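I finally did the towels!

If you've been reading for a while you know the linen closet has been my nemesis since we moved in. It's a narrow thing at the top of the stairs with shelves that are too deep, so whatever goes to the back stays at the back. Last August I pulled out a beach towel I had completely forgotten buying. Still had the tag on it.

So on Thursday I made a big pot of tea, put on the radio and emptied the whole closet onto the bed. All of it. My friend Marjatta came over after lunch (she folds like a dream and I'm not too proud to take lessons) and we sorted by color, which sounds fussy but is the most fun I've had with laundry in years. Blues in one heap, whites in another, and then my favorites, the warm ones: pinks, reds, oranges. I can't explain how happy that last heap makes me. It looks like a fruit stand.

Marjatta's method goes like this. Lay the towel out flat, the long way across in front of you. Smooth it from the middle out to both ends with your palms, and take your time over it. Then fold the long edges in, fold the ends to meet, and close it up like a book. You get a squarish little bundle with all the raw edges hidden inside, and it stands up on a shelf without slumping over. I used to skip the smoothing completely and wonder why my stacks leaned!
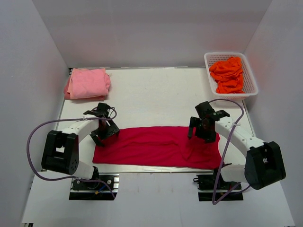
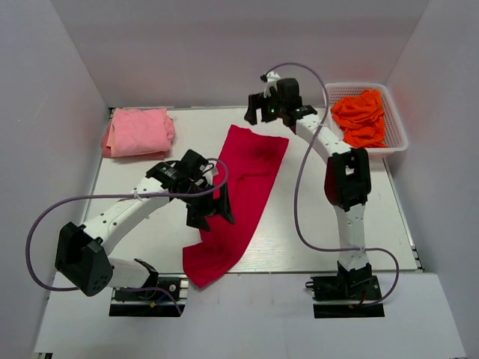

Smoothing is the step I'd beg you not to skip. A wrinkle you leave in at the start gets folded over and over on itself until you have a lump in the middle of the bundle, and then the next towel slides right off the top. The red cloth is a good example, still rippled as it lies there, with the worst of the creases bunched up toward the right in the first photo, and that's exactly where I'd start with my palms before making a single fold. The pink one at the back left is much closer to what you're after, a neat pile with soft edges and only a few wrinkles on top.

Baskets were the other big discovery. I'd always thought of them as something for people with prettier closets than mine, but a plain white one with holes in the sides is perfect for anything you don't want to fold. Cleaning cloths, mostly. Mine go in any old way and I've made my peace with it. On those deep shelves a basket works like a drawer, too. You pull the whole thing out and there's the back of the shelf, hello!

We finished just before dinner. I have one shelf of bath towels, one of hand towels, and a whole shelf of warm colors at eye level where I'll see them every morning. The beach towel got a hook of its own inside the door.

Sheets are next. Marjatta swears she can teach me fitted ones, and I've promised her soup.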